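Skastano
@skastano
Dec 10, 2024

1/ Notes on storing citrus at home through December. I bought a 39 lb case of navels and kept a log of weights and losses. Numbers below are from my own kitchen scale.

2/ Starting weight of the sample lot was 1,495 g. Same lot after the storage period, unheated porch, lid off: 1,119 g. Loss of 376 g, nearly all of it water through the peel.

3/ That loss is high. The porch air was dry and the fruit had no cover. Humidity matters more than I assumed when I set this up.

4/ Temperature: keep oranges above 3 degrees and below 8. Colder than that for long and the peel pits. At room temperature they taste better but the peel goes leathery much sooner.

5/ Containers. Cardboard takes up moisture and holds mould spores. Rigid plastic with an open top and handle cutouts wipes clean with dilute vinegar and lets some air in at the ends.
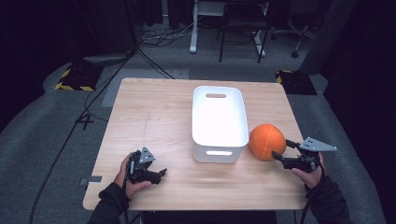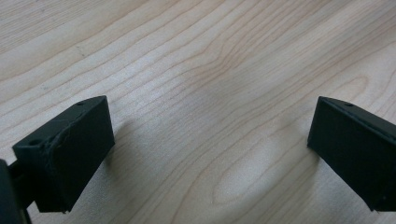

6/ Sorting. Check the whole case on arrival. Soft spots, broken peel or any blue-green dust go in the compost or get juiced the same day. Small dark marks on firm peel are usually rub scars and can stay.

7/ Don't wash before storage. Wash before eating or zesting.

8/ Layers: two deep at most. The bottom layer in a full case bruises under the load and you won't see it from the top.

9/ Apples go in another room. Ethylene speeds up the breakdown of the stem button and rot gets in there.

10/ For humidity I used a Zoken sensor at one end of the porch. It read high next to a reference salt jar, so I corrected the log before posting.

11/ Next lot gets a damp towel over the top and a fresh 200 g of salt in the reference jar. Same porch, same scale. Will add the weights to this thread.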